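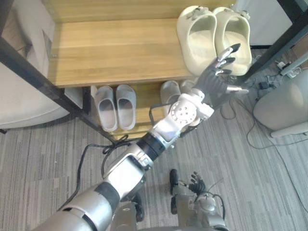
Somus Medicine Lockbox Review: Three Months With a Toddler and a Grade-Schooler

If you'd asked me last year where we kept our medicine, I would have said "up high" and felt pretty good about it. Then one Wednesday morning I came out of the shower and found my three-year-old standing on the bathroom counter, holding a bottle of children's ibuprofen and looking very pleased with herself. The cap was still on, thank goodness! But I ordered a lockbox that same afternoon, and we've been using it ever since.

The one I picked is the Somus, in the medium size. I also looked at the Thiele, which has a key, and I went back and forth for longer than I'd like to admit. In the end I know myself, and I know I'd lose a key (I've lost two mailbox keys since we moved in). The Somus has a four-digit dial, so all I have to carry around is a number, and my husband only had to be told it twice.

It came in a plain box with a short booklet, and setting the code took me maybe five minutes, most of them spent looking for my reading glasses. You hold down a little lever inside the lid while you turn the dials, then let go. Please try the code a few times with the lid open before you shut it. I didn't, and I had a very tense moment at the kitchen sink.

Ours holds two bottles of liquid medicine standing up, my allergy pills, a box of cold tablets, my husband's blood pressure prescription and the thermometer, with a bit of room left over. Tall cough syrup bottles have to lie on their side, which I don't love, so I keep those in a zip bag in case one leaks. If you have a bigger household, or a grandparent living with you who takes several things a day, I'd go straight for the large.

My nine-year-old was offended by the whole business for about a week – he wanted to know if we thought he was a baby – and it led to a nice talk about why even vitamins aren't candy. I'm glad we had it. He still tries to guess the code now and then, and so far he hasn't.

A few grumbles. The dials are small, and at two in the morning with a feverish child on your hip they are no fun at all. I've started keeping a flashlight next to the box. The lid also doesn't click loudly when it closes, so you have to give the dials a spin and tug on it to be sure. And the box is light enough for a determined kid to carry off, so it still lives on the top shelf of the linen closet. A lock is a second layer, and I'd keep the poison control number on the fridge too.

Would I buy it again? Yes, happily, and I've already sent one to my sister, who has twins just starting to climb. I'd give it four stars out of five, and it would have had the fifth if the numbers were big enough to read in the dark.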